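Print this page | E-mail this ticket

Ticket 168: Green racks not seating in tip boxes, lids springing shut
Opened by: Ruth Whiteley
Assigned to: Povilas Ots
Status: Closed

Problem as reported
Two of the refillable Grivik tip boxes are giving trouble. On one, the green rack sits high at the hinge side and rocks when you press a corner. On the other, the lid will not stay open and drops back onto the tips. Both boxes came out of the August delivery from Toprak. Tips are the usual light green ones.

Povilas Ots
Are these the boxes that went through the autoclave last week? Please check the rack for warping. Set it on the bench with no box under it and see if it lies flat.

Ruth Whiteley
Yes, both were autoclaved, lids closed and taped. Rack from the first box lies flat. Rack from the second also lies flat. I swapped them and the rocking stayed with the first box, so it is the box body.

Povilas Ots
Look at the ledge inside the body where the rack rests. There are small clips on the long sides. If one is bent inward the rack will ride up on it.

Ruth Whiteley
Found it. One clip on the hinge side is bent in. I pushed it back with a thumb and the rack clicked down on all sides. No rocking now.

Elsa Kiiskinen
We had the lid problem in room 124 too. The hinge pins creep out a little after a hot cycle and the lid binds halfway. Press both pins in until they are flush, then open the lid all the way back, past the point where it feels stiff. It should lie over on the bench by itself.

Ruth Whiteley
Pins were out on one side. Pressed in, lid opened fully. Left it open for almost an hour and it did not move.

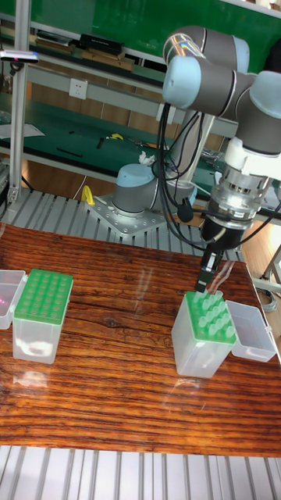 I would still like the tape instruction changed. The sheet on the autoclave says to tape lids down tight, and I think that is what pushes on the hinge. Loose tape over the front latch should be enough.

Povilas Ots
Agreed. Canan Tuncer keeps that sheet, I have passed it on. Spare bodies are on the shelf under the Istel balance if the clip bends again. Please don't glue it.

Canan Tuncer
Sheet updated. Closing.

Related tickets
Tip box labels peeling after autoclave
Reorder of light green tips, wrong size sent
Room 58: shelf for empty racks

Last updated: Nov 5, 2025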